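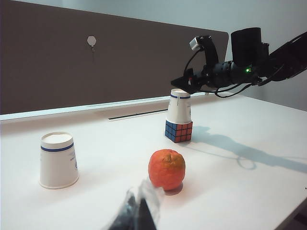

An orange, an upside-down paper cup and a Rubik's cube on the white table.

Skurby fan accounts, progress report, 2024-11-09

Hi all! Quick one on how the official Jarngate accounts are doing, now that the comeback is out and I've finally slept.

You're paying for three things at the moment: daily posting, replies to fans, and the monthly listening party. Posting is fine, we haven't missed a day since July. Replies are where it got fun. Somebody asked the Furnival account which B-side it would save from a fire, we answered with a lyric from the second single, and the thread ran for five days (people were still arguing about the bridge when I logged off last night). Two fan translators joined in and put the whole thing into Spanish and Korean, bless them.

The listening party for Wundusov was bumpier. The stream dropped twice and the chat went a bit sour – I apologized in the thread and reran the last two songs. I'd like to move to the other streaming host before the next one, and I'll need your okay on the small extra fee.

Still open: the sticker pack. The artist has sent sketches and the label wants the logo bigger, so we're going back and forth. I also owe you the follower numbers by country, which I'll send separately once the export stops timing out.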